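Re: [jevidik-kitchens] Snack tubs, and where on earth to keep them
Monday 6th April
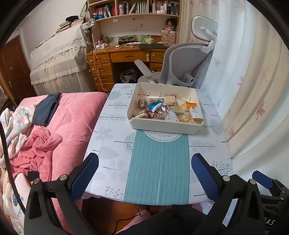
What I've ended up with

Hello all, and thank you to whoever started this off again, it's just the nudge I needed. I've quoted the original message further down for anybody who has come in halfway through.

So, mine is the big off-white plastic bin, parked on the table in the spare bedroom with the leafy tablecloth on (the one with the pale trees and berry sprigs, which I still love even though it shows every drop of tea). I've gone through three different systems since January and the plain open bin is the only one that has lasted longer than a fortnight. Everything goes in, you can see most of it from the top, and when you can't see the bottom any more it's time to stop buying biscuits!

I'd better answer the points in order or I shall wander off.

> From: the Wadonton end
> To: jevidik-kitchens
> Subject: Snack tubs, and where on earth to keep them
>
> Dear all,
>
> Our kitchen cupboards are full to bursting and I have been told,
> quite firmly, that the snacks have to go somewhere else. By snacks
> I mean the packets for lunchboxes, the things for long car journeys,
> nuts and so on, and the odd bits that come home from other people's
> houses and never get eaten.
>
> I have three questions for the list.
>
> First, does anyone keep theirs outside the kitchen altogether, and
> if so, do you regret it?
>
> Second, lid or no lid? I have seen a very smart set of lidded boxes
> in the Zavgate catalogue but you would need 6 of them to hold what
> we have, and I can't see the children putting the lids back on.
>
> Third, how do you stop the old things sinking to the bottom? I found
> a cereal bar last week that I think moved house with us.
>
> All advice welcome, including the rude sort.

Outside the kitchen or in it?

Outside, and no, I don't regret it a bit. Our kitchen backs on to the boiler and anything with chocolate on it goes soft by teatime, whereas the spare room faces north and stays nice and cool all year. The other advantage is the walk. If I have to go upstairs for a packet of something I quite often don't bother, and I've stopped eating standing up at the worktop, which was becoming a bit of a habit.

The drawback is crumbs. I have a rule that nothing gets opened up there, and I'd say it is kept by everybody except me. Keep a cloth on the table, though, whatever you do. I used to stand the old tub straight on the wood and dragging it about left marks that took ages to polish out. A cloth also shakes out of the window in ten seconds flat.

If you have visitors to stay, the whole lot needs to be lifted off and put on the landing, so don't get a bin you can't carry full. I made that mistake with the first one, an enormous crate from the Amarasinghe shop on the corner, lovely thing, and I couldn't get it through the door without tipping it. It's got wellingtons in now.

Lid or no lid?

No lid! I do feel strongly about this one. A lid turns into a shelf, and then somebody puts the ironing on it, and then you buy more crisps – you've forgotten you had any. Everything in mine is in its own wrapper or bag anyway, so there isn't much for a lid to do. The only time I'd say yes is if you have mice, or a dog that can reach the table. We had a lidded one for most of January and I think I put the lid on twice.

I looked at those Zavgate boxes as well. They are smart, I grant you, but they're quite shallow, and a big bag of anything would have to be laid flat. With one good deep bin you can stand the tall packets up against the side and lean the smaller ones on them. Rounded corners are worth looking for too, as they wipe out so much more easily than square ones. Warm water with a bit of washing-up liquid, dry it properly, and put a sheet of kitchen paper in the bottom if you can be bothered.

The sinking problem

Ah, the sinking problem. I don't believe there's a cure but I can tell you what helps here.

Once a month or so I tip the whole thing out on to the cloth and put it back the other way up, so what was at the bottom comes out on top. It takes as long as the kettle. Anything with a date coming up goes into a bowl on the kitchen table, where it vanishes overnight by some magic, and anything past it goes in the bin, the other sort of bin. I write the date on clear bags with a marker when there's nothing printed on them, the loose nutty things especially, as they all look the same after a while and I've had a very nasty mouthful of stale walnut.

I did try dividers made out of a cereal box. Sweet things on one side, savoury on the other, little cartons along the front. It looked marvellous for two days and then the cardboard bent over and the whole lot slid underneath it. What I do now is much lazier – flat things standing on their edges like books, soft bags in next, and single bars dropped in on top wherever there's a gap. The small single packets are the ones that go missing, so if you've got a lot of those, an old margarine tub inside the big bin will hold them together.

Don't fill it right up past the rim, either. I know it's tempting after a big shop. But once it starts to heap, people only ever take from the heap, and the stuff underneath is there till Christmas.

A couple of other bits

Somebody off-list asked me about weights, for making up the walking club bags. I don't weigh individual bags but I did put our last batch on the kitchen scales, and the mixed nuts and raisins came to 714 grams, out of an 800 gram sack, so you can see how much had been "tested" on the way home from the shop. I shall be buying two sacks next time.

And for the person who wanted to know about travelling with it, yes, I have put the bin in the car just as it is, wedged behind the passenger seat with a towel down the side. It went all the way to the coast and back, 204 miles, and the only casualty was a packet of crackers that I'd sat a flask on.

I'd love to know what you decide in Wadonton, and if anybody has found a label that stays stuck on smooth plastic after it's been washed, please shout. Mine curl up at the corners and come off in my hand.

Off to find the marker pen now, I had it this morning.

Best wishes to everyone on the list

--
jevidik-kitchens mailing list
To leave the list, send a blank message with "leave" in the subject line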